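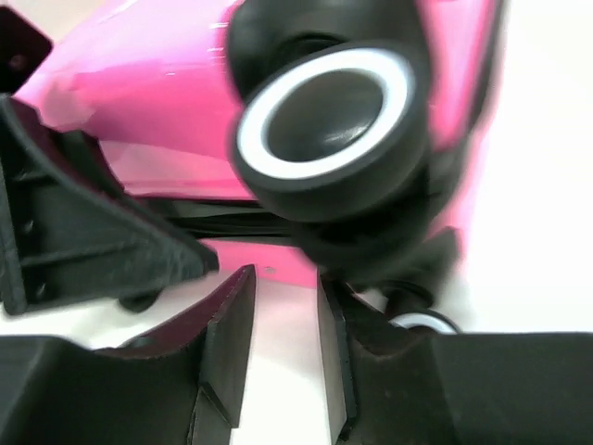
Marjan Bakhtiari asked after the last session why rolling resistance gets its own week when the textbook gives it two pages. The two pages are fine as far as they go, but they treat a wheel as a perfect circle on a perfectly hard floor, and most of the questions on the problem sheets start where that stops being true.

Home Courses Handouts Timetable Contact

Search this site Go

Everyday Mechanics, Handout 4: Wheels, Loads and Floors
Posted February by Ehsan Mahmoudi

1. What carries over from last time

You should have the friction notes with you. We need two results from them. The first is that sliding friction depends on the load and the pair of surfaces, and hardly at all on the area of contact. The second is that static friction has an upper limit, and the object stays put until the push goes past it.

A rolling wheel uses static friction. Where the tread touches the floor, it is momentarily at rest. Students often write that a wheel "gets rid of friction," and this loses marks every year. Without friction at the floor the wheel would slide along without turning.

2. Rolling resistance

When a wheel carries a load, both the wheel and the floor flatten a little. Material is squeezed at the front of the contact patch and springs back at the rear. It gives back less energy than was put in, and the difference becomes heat. The effect on the cart is a small steady force against the motion:

F = C x N

N is the load on the wheel and C is the coefficient of rolling resistance. Take C as a number you look up or measure. It gets smaller as the wheel gets larger, and it gets bigger when either surface is soft. Carpet is the usual bad case.

Worked case. A loaded cart presses on the floor with a force of 2000 N, and it takes 60 N to keep it moving at a steady speed on the level. Then C = 60 / 2000 = 0.03. Bearing drag is included in that figure, so strictly it is an upper value for the floor alone.

3. Casters

A swivel caster has a vertical pivot, and the wheel axle is set back from it. The horizontal distance between the two is called the trail. When you push the load, the floor pulls back on the wheel, and because of the trail this makes a torque that turns the wheel until it follows behind the pivot. Draw this from above before you try to do it in words.

Two things follow:

- If you reverse direction, the caster has to swing half a turn. The load jerks sideways while it does this.
- With too much play in the pivot, the wheel can shimmy at walking speed. More friction in the pivot cures it, at the cost of heavier steering.

4. Tipping

A case standing upright tips when the vertical line through its center of mass falls outside the base. Laid flat, the same case has a wide base and a low center of mass, and it takes a much larger tilt to turn it over.

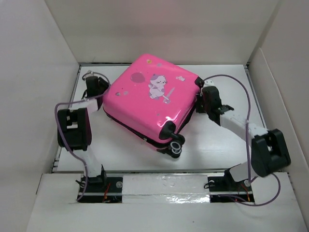
5. Problems for Friday

a) A trolley needs 10 N to keep it rolling on a level floor. The load is doubled and nothing else changes. What force is needed now? State what you assumed about C.

b) Sketch a swivel caster from above just after the push is reversed. Mark the pivot, the axle and the force from the floor.

c) Redo the worked case on a ramp of 4 degrees. Keep the weight at 2000 N and remember that N is no longer equal to it.

Reading: Kazemi, the chapter on contact, leaving out the section on gears. Hand in on paper at the start of class.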